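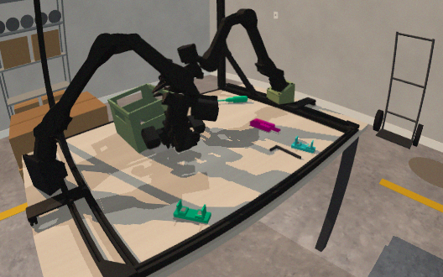
Kergate Baseball and Softball Club
Minutes of the Spring General Meeting, March 26, 2022

The meeting was called to order at 7:05 p.m. in the clubhouse. The minutes of the October meeting were read and approved with one correction: the final score of the last fall game was 6-4, and the loss was to Hutsuliak, not Bumico.

1. Finances

The club has $794 in the equipment fund after the purchase of catcher's gear for the 12U team. Field rental for the first half of the season is paid. Player fees stay at $105, with the second-child rate at $79. A motion to move the fee deadline up by one week failed.

Two families still owe fees from the fall. The secretary will write to them again before opening day.

2. Fields

The infield on Field 2 needs to be dragged and the lip at the edge of the grass cut back before any team practices there. The city has not given a date for turning on the water. Until it does, coaches are to bring their own jugs.

The mound on Field 1 was measured and is low on the first base side. Clay has been ordered. The 14U team will use Field 3 for its first two weeks. 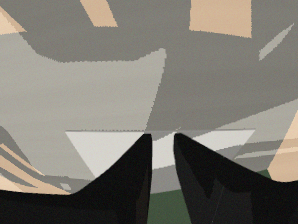
3. Schedule

The league draft schedule was handed out. Opening day is at home against Bumico, followed by an away doubleheader at Hutsuliak. The Wurkance game in week 4 falls on the same afternoon as the school concert. The secretary will ask Wurkance for an evening start. If they can't do it, the game will be made up at the end of the season.

Rainout calls will be made by 3:30 p.m. on game days and posted on the club page. Coaches should not call parents one by one before the post goes up.

4. Pitch counts

There was a long discussion of pitch counts in the 12U group. Last season the counts were kept by whoever had the scorebook, and in several games the two benches did not agree. It was proposed that each team name one adult to keep the count and compare it with the other bench after every half inning.

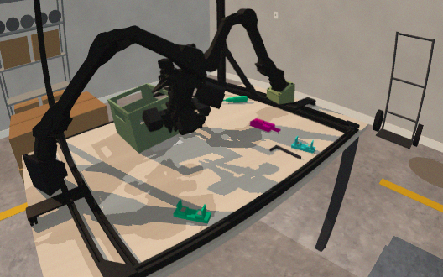 One parent asked what happens when the two numbers are still different at the end of an inning. The answer was that the higher number stands. The same parent asked that this be put in writing and given to visiting teams before the first pitch. This was added to the motion, and the motion passed with one vote against.

5. Uniforms

Jerseys are in except for the youth large. Pants are not included this year and should be plain gray. Old jerseys may be turned in at the first practice for use by the T-ball group. The question of new caps was held over.

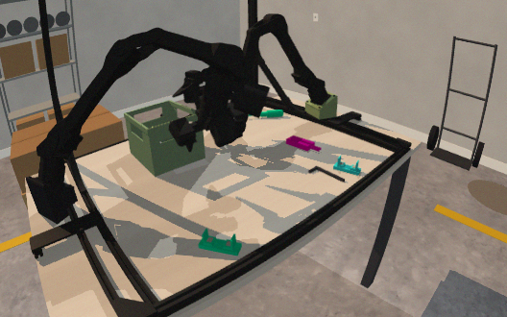

Worktable and two robot arms

6. Other business

The concession stand needs a new lock. Sign-up sheets for the stand will be at both practices. The batting cage net has a tear near the door and the cage stays closed until it is patched.

The meeting adjourned at 8:40 p.m. Next meeting: to be set once the final schedule is out.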